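How to find out when your local bridge was built

I get asked this one a lot, usually by someone who walks over a bridge every day and has suddenly started wondering about it. Good news, you can do most of it from the kitchen table!

Start with the bridge itself, though. Go and look for a plaque. They're often on the end posts, or down low on an abutment where the blackberries have got to it. The one on the old Grondside bridge is on the upstream side, facing the water, and I'd driven over it for years before I saw it. Copy down every word, including the engineer's name and the shire, even if the shire doesn't exist any more.

Then try the newspapers. Search the river name plus "bridge" plus "opening", and if that gives you 2,000 results (it will), add the name of the nearest town and narrow it to 30 years either side of your best guess. Old spellings matter too. Grondside was printed as Gronside for ages, and I missed all the good stuff until I tried it without the d.

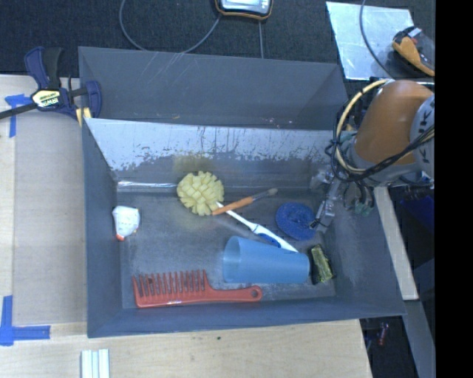

Council minutes are the next stop. They're dull, but they tell you who tendered, who complained about the colour and why everything ran late. My Gimness notes come to 72 pages and most of that is an argument over a load limit. Prapai Thongdee at the Gimness local history room put me onto the engineer's drawings as well, which aren't in the online catalogue, so do ring and ask.

Watch out for the opening date. Quite a few bridges carried traffic months before the ribbon was cut. Gimness had carts going over it in February and the official do wasn't until spring. I write down both and note where each came from.

If you get stuck, have a go at old parish maps. I found 3 earlier crossings that way, one of them just a ford.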